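Zwischenbericht zum Projekt »Sanitärwerkstatt und Nachbarschaftskurse Wolturow«
Berichtszeitraum: Frühjahr bis Ende Juli
An: Fullanis-Stiftung, Förderbereich Quartier

Liebes Team der Fullanis-Stiftung,

ihr hattet beim letzten Mal geschrieben, dass ihr lieber einen lesbaren Bericht hättet als noch eine Tabelle mit Ampelfarben. Das lasse ich mir nicht zweimal sagen! Die Tabelle liegt trotzdem bei (Anlage 1, bitte nicht erschrecken, die Spalte mit den Umbuchungen ist noch vorläufig). Hier erzähle ich, wie es uns in Wolturow seit dem Frühjahr ergangen ist, was geklappt hat und wo wir euch um etwas Geduld bitten.

Stand der Dinge

Kurz zur Erinnerung: Wir bringen Leuten bei, in ihrer Wohnung kleine Sachen selbst zu reparieren, vom tropfenden Wasserhahn bis zum Spülkasten, der die ganze Nacht durchläuft. Beantragt waren neun Kursreihen, gelaufen sind bis jetzt 7, die beiden letzten kommen nach den Sommerferien. Damit liegen wir ziemlich genau im Plan, und das freut mich besonders, weil es im April noch überhaupt nicht danach aussah. Da stand nämlich das Wasser im Kursraum. Ein Verbindungsstück in der Zuleitung hatte sich über Nacht verabschiedet -- ausgerechnet bei uns, ja, die Witze kennen wir inzwischen alle.

Insgesamt haben wir 712 Teilnahmen in den Listen. Teilnahmen, wohlgemerkt, nicht Köpfe, denn viele kommen mehrfach. Wer einmal eine Dichtung gewechselt hat und merkt, dass danach wirklich Ruhe ist, der will beim nächsten Mal auch wissen, wie das mit dem Siphon geht. Die Altersmischung ist bunter geworden als im ersten Jahr. Der Abendkurs um 18 Uhr ist der Renner, der Vormittagskurs läuft so lala, und den Kurs am frühen Nachmittag haben wir im Mai eingestellt und die Stunden in den Abend verschoben. Das war mit euch telefonisch abgesprochen, ich halte es hier nur noch einmal fest.

Beim Material sind wir gut über die Runden gekommen. Der Baustoffhandel Lagman hat uns Restposten überlassen, vor allem Schläuche, Eckventile und Dübel in Größen, die sonst kein Mensch braucht (wir schon!). Dafür ist der Posten »Verbrauchsmaterial« bislang kaum angetastet, und ich würde das Geld gern für Übungswände verwenden. Dazu weiter unten mehr.

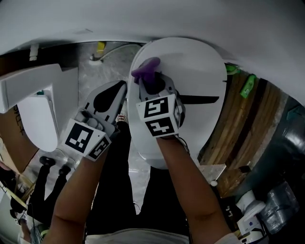
Was die Ausgaben für Personal angeht, liegen wir leicht über dem Ansatz. Das liegt am Honorar für die Vertretung im April und Mai, als eine unserer Kursleitungen länger ausgefallen ist. Ausfallen lassen wollten wir die Termine nicht, viele Leute hatten sich dafür freigenommen oder die Kinder untergebracht. Ausgleichen können wir die Differenz über die Fahrtkosten, die deutlich niedriger sind als gedacht, seit wir die Termine in Brumurden gebündelt haben. Unterm Strich bleibt die Gesamtsumme unverändert. Die genauen Beträge stehen in der Anlage.

Die Außenstelle in Brumurden

Brumurden war mein Sorgenkind, das wisst ihr. Der Ort ist klein, der Bus fährt selten, und beim ersten Termin saßen wir zu viert da und haben Kekse gegessen. Wir haben dann etwas ausprobiert, das im Antrag so nicht vorgesehen war, nämlich eine offene Sprechstunde statt eines festen Kurses. Man kommt mit seinem Problem vorbei, bringt ein Foto oder gleich das kaputte Teil mit, und wir schauen gemeinsam drauf. Das hat sich herumgesprochen. Seit Juni haben wir dort 11 Sprechstunden angeboten, und zur letzten kamen so viele, dass wir Stühle aus dem Nebenraum holen mussten.

Am meisten gefragt wird übrigens nach Kalk. Kalk am Perlator, Kalk im Duschkopf, Kalk an Stellen, von denen ich vor diesem Projekt gar nicht wusste, dass es sie gibt. Wir haben deshalb ein Merkblatt gemacht, eine Seite, große Schrift, mit der Bitte, Essig nicht auf alles zu kippen (Natursteinfliesen!). Es liegt inzwischen auch in der Apotheke und beim Bäcker aus. Dass das Merkblatt mal unser erfolgreichstes Druckerzeugnis wird, hätte ich nicht gedacht -- der schöne Faltplan mit dem Stiftungslogo ist noch stapelweise da.

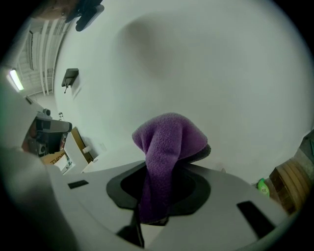
Lilafarbenes Mikrofasertuch, gerafft in der schwarz umrandeten Öffnung.

Nicht so rund läuft es mit der Übersetzung der Unterlagen. Wir hatten vier Sprachen angekündigt, fertig sind 2. Bei den anderen hängen wir an den Fachwörtern fest. Wie sagt man »Überwurfmutter«, wenn das Wörterbuch drei Vorschläge macht und alle drei beim Probelesen Gelächter auslösen? Wir haben uns jetzt darauf verständigt, mehr zu zeichnen und weniger zu schreiben. Die Zeichnungen für den Spülkasten sind fast fertig, die für die Mischbatterie brauchen noch eine Runde. Mit den restlichen Übersetzungen rechne ich im Oktober, und falls es später wird, melde ich mich rechtzeitig.

Ein Wort zur Vermieterfrage, weil ihr danach gefragt hattet. Wir sagen in jedem Kurs gleich zu Beginn, was man als Mieterin oder Mieter selbst machen darf und wovon man die Finger lässt. Gas ist tabu, Strom auch, und an die Hauptleitung geht nur der Fachbetrieb. Zwei Hausverwaltungen hatten sich im Frühjahr skeptisch gemeldet. Mit beiden haben wir lange gesprochen, und eine davon hängt unsere Termine jetzt im Treppenhaus aus. Die andere schweigt freundlich.
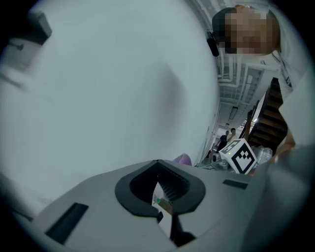

Was bis zum Jahresende ansteht

Im September starten die beiden noch fehlenden Kursreihen. Eine davon richtet sich an Leute, die gerade in ihre erste eigene Wohnung gezogen sind, die Anmeldeliste ist schon zur Hälfte voll. Die zweite dreht sich ums Wassersparen, dafür suchen wir noch einen Raum mit einem Waschbecken, an dem man auch mal etwas abschrauben darf. Zur Not gehen wir wieder in die Schulküche.

Dann die Übungswände. Im Moment bauen wir vor jedem Kurs auf und danach wieder ab, und das kostet uns jedes Mal fast eine Stunde und der Kursleitung den Rücken. Mit fahrbaren Wänden könnten wir die Sachen einfach in die Ecke schieben. Ich beantrage deshalb, die nicht verbrauchten Mittel aus dem Verbrauchsmaterial dafür umzuwidmen. Das Angebot von Lagman liegt als Anlage 2 bei, ein zweites Angebot reiche ich nach, sobald es da ist. Eine Rückmeldung bis Ende August würde uns sehr helfen, dann stünden die Wände zum Kursstart.

Für die Auswertung verschicken wir im November noch einmal den kurzen Fragebogen. Die Rückläufe aus dem Frühjahr waren mager, ich gebe es zu, der Bogen war viel zu lang. Die neue Fassung passt auf eine halbe Seite, und wir lassen sie gleich im Kurs ausfüllen, solange noch alle am Tisch sitzen.

Und kommt doch mal vorbei! Abends ab 18 Uhr ist eigentlich immer etwas los, Kaffee gibt es auch, und das Wasser dafür kommt inzwischen wieder aus einer dichten Leitung.

Herzliche Grüße aus Wolturow
Die Projektleitung

Anlagen: 1 Finanzübersicht (vorläufig), 2 Angebot Übungswände, 3 Merkblatt Kalk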